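Harnlow Robotics Course, Simulation Group
Notebook entry, Jul 31, 2020
Entered by Monique Collet

Work resumed on the single-object pick exercise for the Skevusora module. Present online: Omar Bitar, Funmilayo Nnaji and the undersigned. Eduard Bednárik sent his apologies and will review the logs separately.

The teal faceted object was kept as the only item on the front table. Omar proposed adding a second object to the back table, but it was agreed that this should wait until the approach motion has been settled. Each run is to begin with the fingers open and clear of the tabletop, and the planner is to be given the object's pose directly.

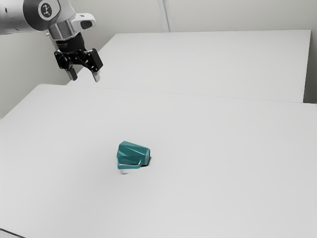
The overnight batch comprised 1,546 runs with randomised object rotation. Of these, 70 ended with the planner reporting no valid grasp. Funmilayo examined the failed seeds and found that most shared a narrow range of yaw angles. She considers the collision mesh to be too coarse at the rim and will prepare a finer version. The friction value is to remain unchanged in the meantime, so that the two batches may be compared.

A fault was also noted in the logging script, which overwrites the seed number when a run is restarted. Omar has corrected this on his branch. The correction has not yet been merged.

Outstanding:
Finer mesh (F. Nnaji)
Merge of logging correction (O. Bitar)
Repeat of the 70 failed seeds with the new mesh (M. Collet)
Draft of the method section to Margaux Riviere before the September assessment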